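Semdale House, second floor lounge and corridor
Fire and electrical walk-through, May
Checked by: Mal-soon Ahn
Copy to: Wendelin Moser, building office

1. Exit door to east stairs: OK. Closes and latches on its own. Closer arm was tightened after the last check.

2. Corridor width: OK at 42 inches, measured at the tightest spot by the water fountain. Keep the recycling bins on the north side.

3. Extinguisher by room 144: NEEDS ACTION. Gauge is in the green but the tag is missing its last two monthly initials. Tariq to confirm whether it was checked and not signed, or skipped.

4. Emergency lights: one of the units at the stair head went dim before the end of the test. Replace battery.
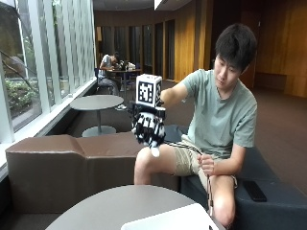 5. Upholstered seating: fire labels must stay attached. Two were cut off in the lounge. I asked Uddale for replacement certificates and have not heard back. Hold this item open.

6. Outlets and cords: no extension cord may run under a rug. Found one, removed it. Space heaters over 600 watts are not allowed on this floor.

7. Smoke detectors: OK, all sounded. The one outside the kitchenette is dusty and should be vacuumed.

Open items: 3, 4, 5. Recheck at 10 a.m. with Shota Amano once the batteries are in.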